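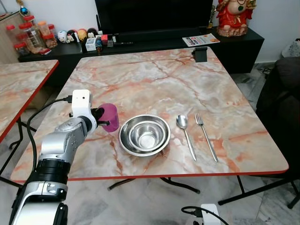
*A white gripper holds a plastic cup by the side at one of the test tables. Photo: Skiddale.*

**Skiddale publishes first results of its household gripper comparison**

JURKOTSIDE, October – Skiddale, a small company that tests robot equipment for use at home, today publishes the first results from its comparison of grippers for table work. The company compared four grippers, using cups, bowls, spoons and forks of the kind that families already own.

In total 1,024 grasps were recorded. Each gripper was mounted on the same model of arm and had the same controller settings. An operator guided the arm, and one attempt was stopped after 30 seconds if the object was not lifted.

The plastic cup was the easiest object for all four grippers when it was taken by its side edge. Flat cutlery was the most difficult. Of all failed attempts, 177 were with a spoon or a fork lying directly on the table top. Steel bowls placed one inside the other also gave problems, as the fingers often took both bowls together.

"Many grippers are tested with blocks on a gray mat, and the numbers look very good," said Randa Khalaf, head of testing at Skiddale. "We wanted a shiny table with a pattern, in a room with a television and a sofa. There the operator has to work with reflections, and we see better which finger shape is forgiving."

The Zisten gripper, which has wide and soft finger pads, had the best result with cups. The Weldu gripper was slower to close but lost fewer forks during lifting. Skiddale does not name one winner, and advises buyers to look at the table for each object separately.

"For us the cable was also a question," said Paavo Nurmi, who is responsible for the arms and controllers. "If it hangs in a big loop, it can touch the table when the wrist turns. We have now added the cable path to our checklist, and it will be scored in the next round."

The next round will compare wrist cameras on the same objects. Makers who wish to send a gripper or camera can ask Skiddale for the test conditions. The full result tables and the list of settings are sent free of charge on request.

**Press contact:** Randa Khalaf, Skiddale, Jurkotside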